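Filed under: Notebook / Visits & Demos

May 13, 2025

Open day at Dosham. Went over with Boonsong Mahawong on the early train to Flultport, and I'm writing this up tonight while it's fresh, so excuse the order.

We had two sessions booked. The first was the Ukell cell, their small pick-and-sort arm behind a light curtain. It's a lovely machine! They let visitors tip a bin of mixed caps onto the belt and watch it work out what it had been given. It missed a few when two caps were stacked (same trouble we have on our bench) and the operator was very open about it, which I liked a lot. List price for the gripper kit is $499, less than I'd feared. Boonsong wants to know whether that includes the finger pads. I forgot to ask.

Second session was the hand-held gripper work, out by the lockers, and for me that was the best part of the day.

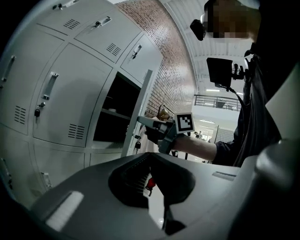

Our own Rungrueang rig has been stuck on shelf tasks since winter, and I came away with a page of scribbles for it. We've been practicing on open shelving, where you can come in from almost any side. A locker is much meaner: one narrow mouth, a dark inside, a shelf across the middle, and a door standing out to the right that you have to keep your wrist clear of. I also like the marker standing upright on top of the gripper. Ours is flat on the side and we lose it every time the hand turns. And the person doing it has a screen in front of the chest, so no craning over to a laptop. I want one of those!

Asked how many demonstrations they do before a break. 16, then they swap people. We push on far longer than that and I bet it shows in our late runs.

To do:
- move the marker to the top, print a spare
- ask Facilities for an old locker, any size, door must open right
- screen mount: Boonsong has a bracket at home that might do
- email Dosham re: finger pads
- repeat the stacked caps test on our bench, same lighting as last time

They're running another open day in July. Boonsong is already in for it and so am I. Lunch was soup, good bread, and a long argument with a packaging engineer about suction cups. Sketches are on the next page.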